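Grasping by Wrist View: Trutura Group Reports on Close-Range Correction

14 November 2020

Most failed grasps fail in the last few inches. The overhead camera has found the object, the planner has picked a path, and the arm has followed it to within a small error. Then the hand itself blocks the overhead view, and the fingers close on a position estimate that is already out of date.

The Trutura group in Zesville has spent the time since January on that final stretch. Its method, called Tapia, drops the overhead estimate once the hand is near the target and switches to a small camera mounted on the robot itself, close to the fingers. A network trained on that view outputs small corrections to the wrist pose, 15 times per second, until the fingers are commanded to close.

The difficulty is that the hand takes up much of what the camera sees. Earlier systems masked the fingers out before training. Tapia leaves them in. The authors argue that the gap between fingertip and object is the quantity that matters, and that a network can estimate it only if both sides of the gap are visible. Joint angles alone do not give it, as cable stretch and bolt play shift the real fingertip away from its computed position.

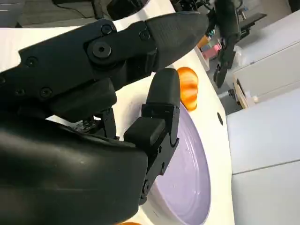
Leaving the hand in the picture ties the model to one hand, according to a reader who saw an early draft of the results. Swap a fingertip for a longer one, he wrote, and the network has to learn the gap again; he would like to see the masked version trained on the same data before he accepts the claim.

The group ran part of that comparison. Training used 220 demonstrations, collected by remote control on a tabletop with plates and rounded, fruit-like objects. Two versions were then tested on the same 20 object positions. The masked version missed 4 grasps that the unmasked version completed, most of them with the object close to a plate rim. There the fingers had to come down beside the rim without pushing the plate. No test with a different fingertip is reported.

Lighting remains a weak point. A glossy white surface throws reflections that move with the wrist, and corrections became noisy at low approach angles. The group reduced the effect by varying brightness during training but did not remove it.

Piter, which supplied the wrist mounts, plans to release the mounting drawings with the code. The next round of tests will use two hands at once, with each hand running its own copy of the network and no shared view between them.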